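Eltia arm cell, pre-run checks, simulated and real
Site: Puvdale, small workshop. Run counter at start: 3,019

**Before anyone presses anything**

- [x] Emergency stop within reach of the operator's chair. *It was within reach of the previous chair too. The new one swivels, so test it facing both ways.*
- [x] Base fixed to its plate, no play. *None found, though I pushed like a man who didn't want to find any.*
- [ ] Speed limit set for teaching mode. *Set, but not written on the card. The card still gives last April's figure. Fail until corrected.*
- [x] Reach area marked on the floor. *Tape is fine. Tea mug inside the tape is not fine. Mug removed, owner unknown, biscuit also removed.*
- [ ] Two people present for any change to the joint limits. *There were 2 names in the log, both in the same handwriting.*

**Simulation**

- [x] New moves tried in the Trulo model first.
- [x] Arm model stands on its base plate, clear of the walls.
- [ ] Joint limits in the model match the real arm. *3 differ. All are more generous in the model, where bending too far costs nothing.*
- [ ] Saved run labelled with the version used. *"final_new_final" isn't a version.* 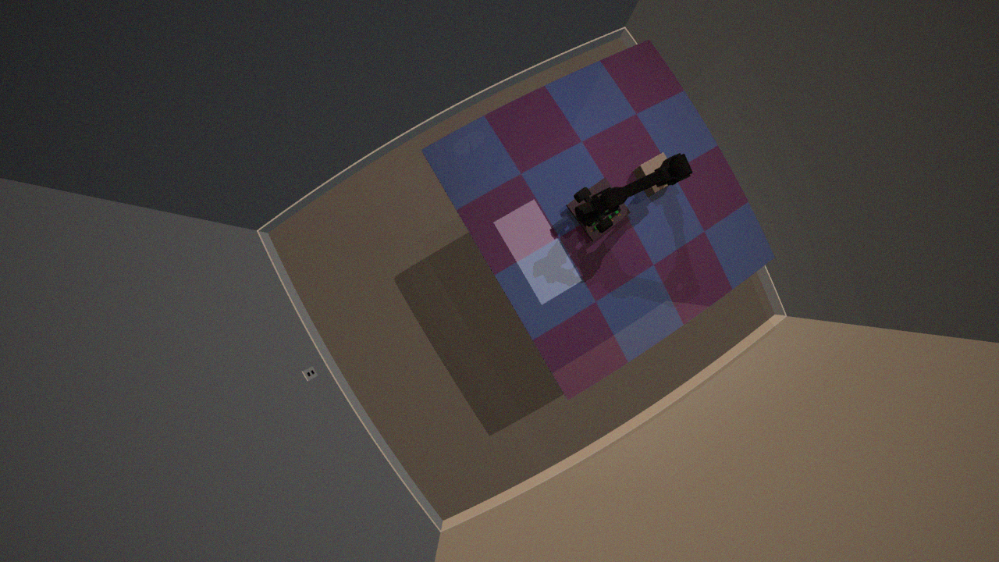 Uddin asks whether a clean run in the model can count towards sign-off, given how long the real one takes. It can count as permission to try the slow run, with a hand on the stop. It can't replace it.

**To put right**

1. Rewrite the speed card.
2. Correct the joint limits and run the moves again.
3. Get a second signature from a second person.

Cell stays at slow speed until all of these are ticked. Next check at 9.30, bring own pen.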